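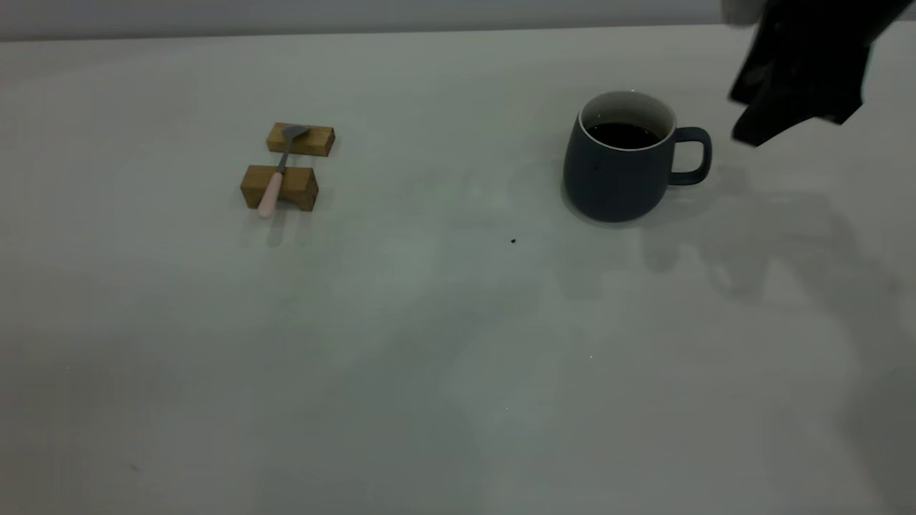 Right, mug thread, as promised to everyone who put up with me talking about glazes all through February. I have changed my mind about what a coffee mug should look like and I'm delighted about it! I used to want tall and straight, and now I want round. The dark grey one is the shape I mean -- fat in the body, a bit narrower at the bottom, with a big loop of a handle you can get your fingers into. And white inside, so the coffee looks properly black. The thin white line at the rim is my favourite bit.

2/ Lovisa Engebretsen got me into this. She runs the Saturday pottery table at Torvik and she told me to stop looking at the outside of mugs and go and look at the insides. Best advice I've had all year. I went home and took every mug out of the cupboard.

3/ Dark inside: lovely when empty, but you can't tell how strong you've made it and you can't see when it needs a scrub. White inside: shows everything. I've come round to wanting to see everything.

4/ Spoon rest, while we're here. I've owned two proper ones and broken both. Two offcuts of wood do the job and I love them! Lay the spoon across like a little bridge and the handle stays off the table. Mine came from the scrap bin at Zesembridge, where they let you fill a bag for 60p if you ask nicely.

5/ Fuseini Odoi asked if the wood stains. Yes, it does. Coffee goes straight into the end grain. I give the blocks a rub with sandpaper when they get too bad and a wipe of oil if I remember, which I mostly don't.

6/ Also a word for small spoons with a coloured handle. Pale pink is a very cheering thing to pick up at six in the morning. I know a plain steel one stirs just as well. I don't care!

7/ Several people asked about size. I measure with water up to where I'd really pour it, never to the brim, as I walk about while I drink. Wai-kit Kuo uses a 600 ml thing that is basically a soup bowl and says I'm a coward. Fine. His last third is always cold.

8/ Next up is handles. Oanh Lục has lent me 3 of hers to try, all thrown from the same clay, and one has a thumb rest on top that I'm already very fond of. Going to use each for a week and report back.

9/ If you've got a round-bellied mug you love, please post it under this one. Chips and stains very welcome -- I want to see the ones you use every day.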